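March 27, 2025
Bench 2, Kimton arm, spoon pick task

Gripper stall again. Mizanur was running, I was on the stop. On attempt 24 the fingers closed, the force reading jumped to 76 and stayed there, and the controller kept commanding close. No fault was raised. I hit the stop after a few seconds. Released by hand with the arm powered down.

Log shows the force limit was set to 60 in the task file, but the gripper driver never loaded it. It fell back to its own default, and that default has no cutoff. Code 502 (parameter not found) is in the startup messages. It scrolled past with the camera warnings and none of us read it.

Tharindu thinks the name of the parameter changed when we moved to the Nultum driver. I checked the old task files from July and he is right, it was spelled differently there.

Checked: finger mounts tight, no play in either joint. Cable OK. Motor housing warm but not hot. Repeated the startup three times and got 502 each time, so at least it's consistent.

Wrist camera, spoon on the black ribbed surface first, then a view with mostly pale surface:
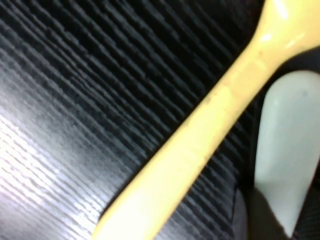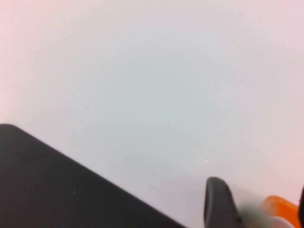

Renamed the parameter in the task file and restarted. 502 gone, limit reads back as 60. Ran a close on the foam block and it cut off where it should.

Still to do:
Make a missing force limit stop the startup. Sajib has the launch script.
Same check on the Basar arm, it uses the same driver.
Ask Yhon if the finger pads need replacing after this.

No unattended runs on either arm until the launch script is changed.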